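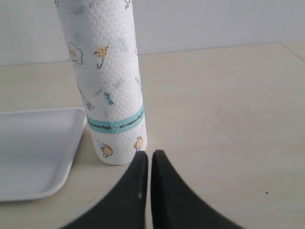 Technology > Home > Interviews

Can a machine do the kitchen chores yet? "Some of them, slowly," says Sorcha Leckie, who tests household robots at Clernura. Paper towels are still hard for her. "If the fingers close too strong, the roll is crushed. If too weak, it turns." Wiping a table took the arm 4 minutes last November - she needs 42 seconds. Would she buy one? "For my mother, no. Ask me again in two years."

2 comments

Contact | Back to top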